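Chapter 8
How a Health Coverage Bill Moves Through a Legislature

Learning objectives
After reading this chapter, you should be able to:
Trace a coverage bill from introduction to final vote.
Distinguish an authorizing bill from a spending bill.
Explain why cost estimates shape the text of a bill.
Describe the role of amendments in building a majority.

8.1 The Lullonport case

In March the legislature of Lullonport took up a bill to change how residents without employer coverage buy health insurance. The bill, known by its short title, the Setura Act, ran to 10 sections when it was introduced. Eight of them dealt with premiums and subsidies. The remaining two dealt with the state's contracts with private insurers, the largest of which was Ratis.

The bill had a majority of sponsors in the lower chamber on the day it was filed. It did not receive a floor vote in that form. Members from the Haslam district objected to the subsidy formula, which was tied to age and took no account of local prices. A second group objected to the cost. Each group was small, but the two together were large enough to defeat the bill, and the leadership withdrew it from the calendar.

This chapter uses the Lullonport case to show how procedure affects policy. The terms in the next section recur throughout Part Two and should be learned before going on.
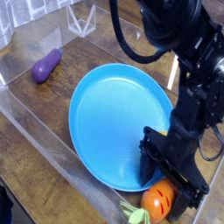
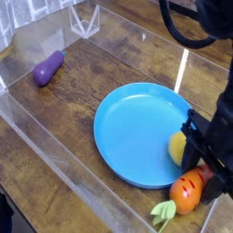
Toy vegetables and blue plate. Photos: Setura Learning Images

8.2 Basic terms

Authorizing bill. A bill that creates or changes a program. It may set a ceiling on spending, but it does not release money.

Spending bill. A bill that releases money for a program already in law. Many legislatures require that it begin in the lower chamber.

Markup. The meeting at which members go through a bill section by section and vote on changes. Most changes to a coverage bill are made at this stage -- floor amendments are often limited by rule.

Cost estimate. A written projection of what a bill would spend and raise over a fixed period. The estimate covers the text as filed. When the text changes, a new estimate is usually needed.

Subsidy formula. The rule that sets how much help a household receives toward its premium. A formula may depend on income, age, local prices, or a mix of these.

8.3 Why the formula mattered

Under the Setura Act as introduced, a single adult in the middle age band would have received a yearly subsidy of $2,437. The amount was the same in every district. In the port districts, where premiums were low, it covered most of the price of a basic plan. In Haslam, where Ratis was the only insurer offering individual coverage, it covered less than half.

A flat subsidy is simple to administer and its total cost is easy to project. Its weakness is that it does not respond to differences in price. A price-linked subsidy has the opposite properties: it protects the buyer from high premiums but exposes the state budget to them. Members who wanted a lower total cost therefore could not accept the change that the Haslam members required. Section 8.4 examines the amendments offered during markup and the order in which they were voted on.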